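The Tower from Trernville

The computer came to me by inheritance, a grand word for a thing left on the porch in a liquor-store box. My aunt had moved from Trernville to a condo with no attic, and everything she couldn't love or sell was being distributed among the relatives by weight. My cousin in Prinham got the piano. I got the tower.

It was black and had the build of a small refrigerator. A note was taped to the top in my aunt's handwriting. "Has the novel on it," said the note. "Won't start. You're good with these."

I am not good with these. I once fixed her printer by turning it around so the cord reached the wall, and the family has never let it go.

The novel was news to everyone. My aunt spent her working life in the claims office at Leblanc Mutual, writing letters that began "We regret," and as far as any of us knew, that was her entire body of work. I called her. She said it was a love story, 84 chapters, set on a ferry. I asked who was in love. She said I should wait and see, and also that the ferry sinks.

"Is there a copy anywhere else?" I said.

"Why would there be a copy? It's in the computer."

So I put the thing on its side on the dining table and took the panel off, which required two screws and a word I don't use on the phone with my aunt. Inside was more dust than I'd been led to expect by life. I stood over it with a flashlight for a while, the way men stand over car engines. Nothing was on fire. Nothing was obviously missing. I put the panel back on and ate dinner at the counter.

I ate at the counter for most of January.

There is a repair manual for people like me. It's published by an outfit called Sirkach, it costs 49 dollars, and it takes the view that the reader is a calm adult with a clean table. I read it in bed. It told me to find the processor before I touched anything else, in the tone of a hostess telling you to find your seat. It told me the lever beside the socket would resist. It said "resist" three times on one page, and I began to think the author had been through something.

I got as far as the pictures and stayed there for several nights. 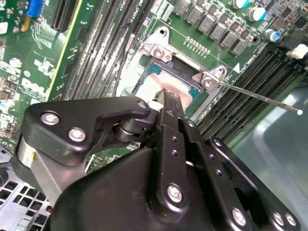
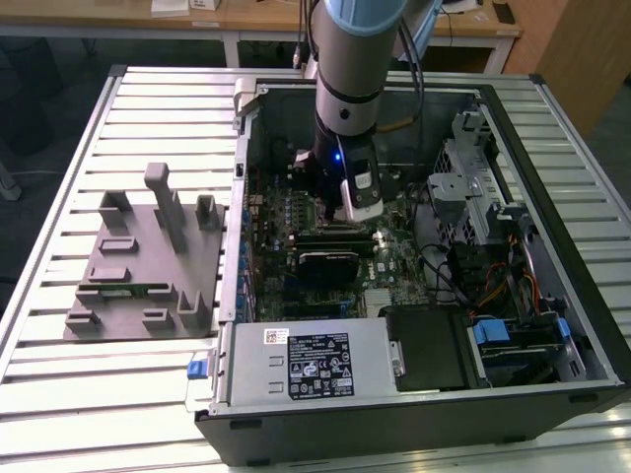
The processor in its socket, and the open tower on its side.

Look at enough of these and you start having opinions. I liked the blue latches. I liked the power cables, orange and yellow and red, the only festive thing in the whole enterprise. I decided that whoever designed the memory slots had been a tidy child. What I couldn't find anywhere in there was a place where a person might keep a ferry.

"It's on the drive," my aunt said, when I brought this up. "Even I know that."

"Then why did the book start me on the processor?"

"I don't know, honey. Who wrote the book?"

I went back to the dining table that Saturday with the manual propped against the fruit bowl. I lifted the lever. It resisted. I lowered it again and felt we understood each other. Then I worked my way along, pressing on things gently, as the manual advised, and on one thing not so gently, and it clicked. It was one of the memory sticks. It had been sitting up a little on one end, like someone about to leave a meeting.

I plugged the tower in and pushed the button. The fans came on with a roar, the dust left the case and settled on the fruit, and on my old monitor appeared a photograph of my aunt's late cat.

The novel was on the desktop, in a folder called TAXES. I called to tell her. She didn't sound surprised. She asked whether I'd opened it, and I said of course not, and she said, "Well, start at chapter two. Chapter one is all weather."

I read until it got dark. It was good, I'm sorry to say. I had been prepared to be kind about it and there was no call for kindness. The ferry's purser is in love with a woman who boards every Friday with a different suitcase and won't say what's in it. There's a claims adjuster in it too, a minor character, who never regrets a thing.

Along in the forties a nephew turns up. He is a pleasant young man, a little slow, and the crew has got it into their heads that he knows about engines. He stands over them with a flashlight.

I checked the date on the file. She'd written him before the printer.

I have the tower on the dining table still, with the panel off. The ferry is taking on water and they've just sent the nephew below.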